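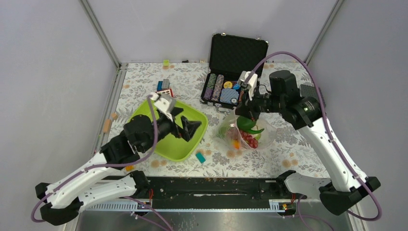
Koltau Bench Practice Guide for Two-Arm Cells, third edition
Reviewed by Geert Kuipers

The Koltau guide is a ring-bound book of working rules for small tabletop cells, meant to sit beside the machine. The publisher claims no standing for it as a formal standard, and it does not replace a risk assessment. I used it for 19 shifts on our pick-and-place bench, mostly on soft and irregular items: produce, bags, foam and small blocks.

Contents
There are seven chapters. The first three cover mounting, cable routing and shared reach. Cable routing is the strongest. It asks for a service loop at each joint, checked at full extension and again at full fold, and it gives a one-page form for recording both. We found one cable tie set too tight on the first check.

Shared reach is adequate. The rule is that two arms may work over the same area only if one of them has a defined hold position and the program names which arm yields. The text does not say what to do when the yielding arm is already holding something. The Tusico handbook handles this better, with a table of states.

Handling rules
Chapter 4 deals with grip on deformable goods. Its main points are to set the force limit by the weakest item in the mix, to approach fruit from above with the fingers open wider than the part, and to log stems, leaves and packaging as separate contact cases. The last point is worth the price to anyone who runs grapes. A bunch has no fixed outline, and a finger that clears the fruit can still catch a stem. 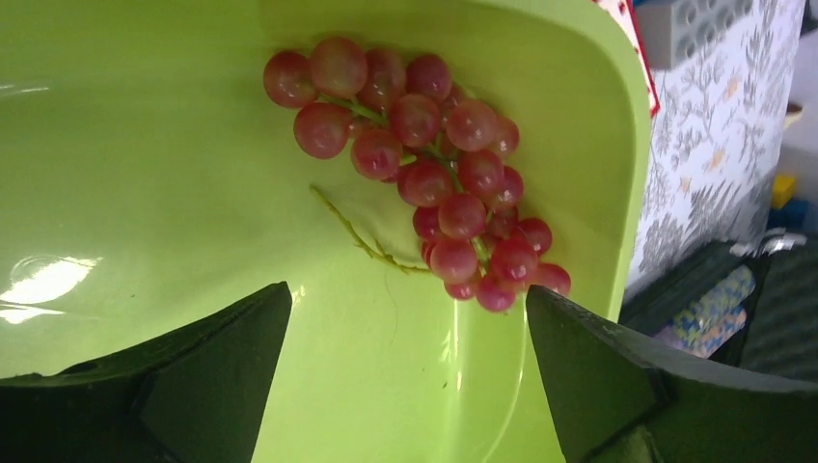
Grapes in the green tub, wrist camera view. Note the bare stem to the left of the bunch and the glare on the plastic.

The camera section is thin. It calls for even lighting and matte containers but gives no test for glare. Glossy tubs are common and cheap, so a limit value or a simple reference card would help.

Housekeeping
Chapter 6 requires that every object on the table be listed before a run, including those the program will not touch. This is slow. It took us most of a morning in February to write the first list – later lists were edits and went quickly.

Format
The paper is heavy and wipes clean. The index has 1,325 entries, many of them duplicates. Page references in chapter 5 are off by 3.

Verdict
Recommended for benches with mixed goods and two arms. Single-arm users can stay with the shorter Nouri booklet. A corrected index is needed.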